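# Visit to the Iturra County Constituent Service Center, Flinska

13 March 2023

The Office of the Gilel Town Clerk sent a delegation of 11 people to the open day held by Iturra County at its Constituent Service Center in Flinska. The delegation was made up of elected council members and permanent staff. Its purpose was to learn how the County receives, assigns and answers requests from residents, and to report to the Town Council before the budget hearings.

The center occupies the second floor of the Kindgate Building. Visitors were received by Maximiliano Yáñez, director of the center, and were given a printed program and a copy of the service rules adopted last October. The morning was set aside for presentations and the afternoon for time at the desks.

## Intake of requests

All letters, calls and walk-in requests are entered in a single log. Before the change, each county legislator's office kept its own records, and a resident who wrote to two offices often received two different answers. The log held 2344 open and closed requests on the morning of the visit. Most concerned road repair, property tax bills and absentee ballots.

Each request is given a number and a responsible member of staff on the day it arrives. The legislator for the district receives a copy but does not handle the request directly unless the resident asks for this in writing. Mr. Yáñez explained that the written requirement was the most debated part of the new rules, and that two legislators had voted against it.

The delegation noted that requests touching on a pending vote are kept in a separate file. Staff may acknowledge them and forward them. They may not state how a legislator intends to vote, even when the legislator has already spoken in public on the matter.
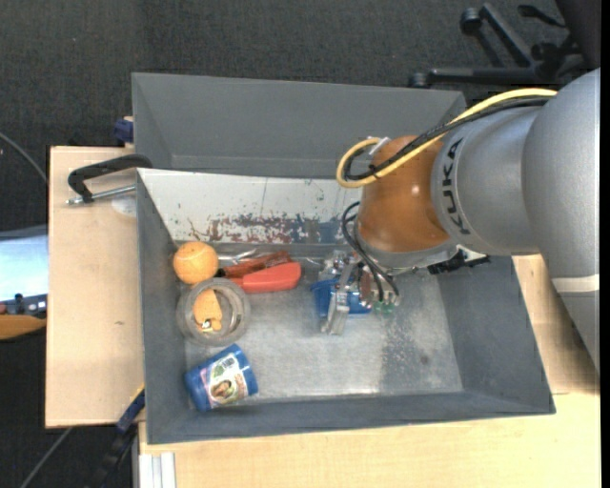 Renato Valdebenito questioned the separate file during the discussion before lunch. In his view, a resident who writes about a pending vote wants an answer from the person casting it, and "a form letter from the second floor will be read as a refusal to answer." He asked that the County publish the number of such letters received for each bill. Mr. Yáñez replied that the proposal had been raised before and would need the approval of the full legislature.

## Time at the desks

In the afternoon the delegation was divided into small groups and seated with intake staff. Calls were not played aloud, and names were removed from the letters shown. One group followed a complaint about a closed polling place from its first entry through to the reply. The file ran to 58 pages, the greater part of it correspondence between the County and the school district that owns the building.

Staff spoke openly about delays. Replies that need a legal opinion take about 3 weeks, and residents are not always told that an opinion has been requested. A notice for this purpose has been drafted and is awaiting review by the county attorney.

## Matters for the Town Council

The Office recommends that Gilel adopt a single log for all council members on a trial basis, using existing staff. It does not recommend the written requirement for direct contact. Council members in a town of this size are commonly approached in person, and the rule would be hard to apply fairly.

The question of letters on pending votes should be placed on the agenda as a separate item. Copies of the Iturra County service rules are available at the Clerk's counter during regular hours.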